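Wesdale Reuse Shop and Tool Library
Progress report to the Plosent Fund
Mon 4 November

Summary

The grant pays for the shop's rent, one part-time post and the repair bench. All three have been in place since April. Income is slightly ahead of plan and membership is behind it.

Goods in and out

We took in 3,522 items over the period and sold or lent 1,716 of them. Most of the rest is still in stock at the Kodetti Road store. Kitchenware and hand tools go quickly. Large furniture does not, and we have stopped accepting wardrobes until the back room is clear.

Donations arrive mixed, so sorting takes up most of Tuesday and Thursday. Odd gloves, single toys and small loose parts go into deep grey bins and are gone through once the bigger things have been priced.
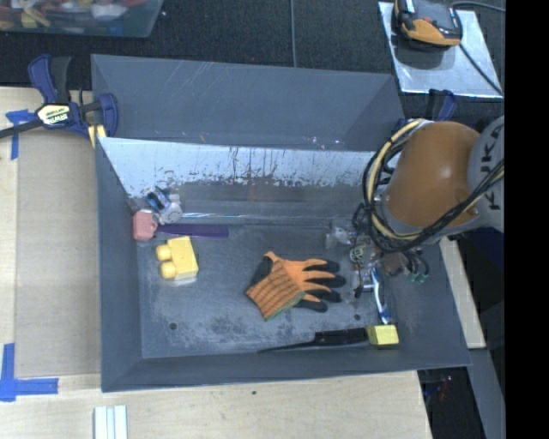

Membership

The tool library has 94 paid members against a target of 200. Two reasons came up in the exit survey: we are closed on Saturday afternoons, and the deposit is too high for people who only want a drill for a weekend. From January the deposit will be halved. Saturday hours depend on finding cover.

Repair bench

Bhatt Electrical has continued to do our safety testing at the agreed rate. The bench was shut for two weeks while the lighting was replaced. Sewing machine repairs are now booked up until the new year.

Spending

Rent and wages are on budget. Van hire is over, mainly on account of house clearances outside the town. We ask to move the unspent training money across to cover it.

Next period

We will renew the lease, reprint the price list and start the school uniform rail. A decision on the training money is needed before the lease is signed.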